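Moving the sheets to Saturday

For years I washed the bedding on whatever day I noticed it needed washing. In practice that meant every three weeks or so, usually at nine at night, and then sleeping under a blanket because the dryer wasn't done. In March I picked a day and have kept to it since.

Why Saturday

I work weekdays and Sunday is for groceries and calling my mother. Saturday morning was open. I strip the bed before breakfast, start the washer, and everything is back on by two. Isla Tuhiwai, who I used to share an apartment with, does hers on Monday and says it makes the week start better. I tried that once and forgot the load in the machine until Tuesday.

What I wash and how

Sheets and pillowcases go in together on warm. I used to run them hot, but the elastic on my old fitted sheet gave out after two years and I think the heat had something to do with it. Towels go in separately. When I mixed them the sheets came out covered in lint, and one towel always ended up balled inside a corner.

I cut the detergent down as well. The cap has lines on it and I had been ignoring them. The sheets feel less stiff now.

I own two sets. I had five at one point, most of them for a mattress I no longer have. Three went to Trudy Dunstan for her spare room. With two I always know which one is clean.

Making the bed

The fitted sheet goes on first, far corners before near ones. I don't iron it. The creases mostly flatten out after a night, and the pillows go back on top.

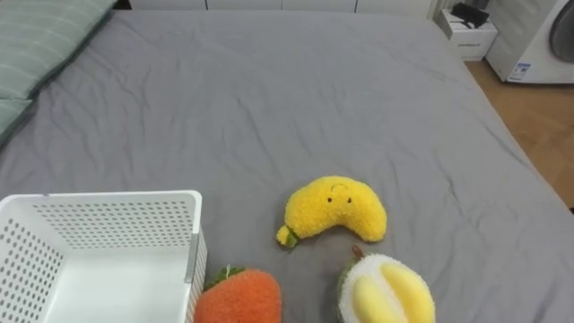 Things I still haven't sorted out

The comforter doesn't fit in my washer. I take it to the laundromat on Gresedden twice a year and read in the car. The mattress pad is supposed to be washed monthly and I have managed it once.

I also need a better place for the spare set. Right now it's on the closet shelf behind the winter coats, and I pull a coat down every time I reach for it.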